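Boards > Food & Drink > Labels and Ingredients > Carrageenan in everything?

Carrageenan in everything?

saltlick_60
Posted 13/02/2019

I have just spent my lunch break reading the side of a carton of almond milk, so you can guess how my week is going. Carrageenan. It's in the almond milk, it's in the deli turkey, it's in the Navby chocolate pudding I had been thinking of as a health food because the cup is small. My sister-in-law sent me an article that says it wrecks your gut. Do I throw everything out or do I stop opening her emails?

mrs_pectin
Stop opening the emails. It's seaweed. People have been thickening pudding with it for a very long time and the pudding has been fine.

lowtide
"It's seaweed" is doing a lot of work there. Hemlock is a plant. What scares people is mostly degraded carrageenan, also called poligeenan, and that one isn't allowed in food. It gets broken down with acid at high heat and it's used in labs to give rats a bad time. The food stuff has much bigger molecules. The argument is over whether any of it breaks down once you've swallowed it, and the studies don't line up.

saltlick_60
So my stomach, which I'm told is full of acid, is where we're sending it. Great.

mrs_pectin
Your stomach is not a factory. Different heat, different time. Eat the pudding.

gutfeeling2
I quit it for 19 days last year and my bloating went away. I also quit beer for the same 19 days, so make of that what you will. Went back to the Skarkero oat creamer (has it) and felt okay. Went back to beer and did not. 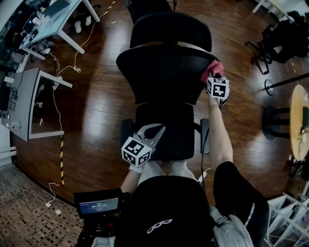

lowtide says the creamer half of that test is worth more than most of what gets posted on this board, but you still changed 2 things at once and then put them back in whatever order you felt like. If you want to know, drop the carrageenan and keep everything else the same, beer included.

gutfeeling2
Finally, medical advice I can follow.

brinewife
I'm going to disagree with the pudding lobby. I have colitis and my doctor told me to skip it. There was a small trial where people in remission took it in capsules and more of them relapsed than in the group that didn't. Tiny number of people, yes. But I can live without squeaky ham, so I do.

mrs_pectin
If your doctor says skip it, skip it. I was answering the person whose sister-in-law says skip it.

saltlick_60
She does sell supplements, if that helps.

mrs_pectin
It does.

oatmeal_dan
Practical question from the cheap seats: what do you buy instead? The Arninstead store brand switched to gellan gum and now it settles into a layer of chalk and a layer of sad water. I shook it for the length of a whole commercial break.

brinewife
Shake it and drink it fast. Or make your own, soaked almonds and a cloth bag. It keeps maybe three days and you will resent every minute of it.

lowtide
Check the gum on whatever you switch to, too. Guar gum bothers plenty of people who have never had any trouble with carrageenan. My own list of things to avoid got so long that I was down to rice.

oatmeal_dan
How was the rice

lowtide
Plain.

saltlick_60
Update: read the whole article. It runs to 700 comments and the last stretch is people fighting over fluoride. I'm keeping the turkey and switching the almond milk, mainly so I have something to report at dinner. The pudding stays.

brinewife
Fair. Watch the heavy cream if you ever do decide to cut it, by the way. A lot of the long-life ones have it and I missed that for months.

Recent in Labels and Ingredients
Is "natural flavor" ever a flavor
Chaimongkol fish sauce, new label, tastes saltier?
Xanthan gum: how much is too much in gravy
Sulfites in dried apricots
Best-by dates on vinegar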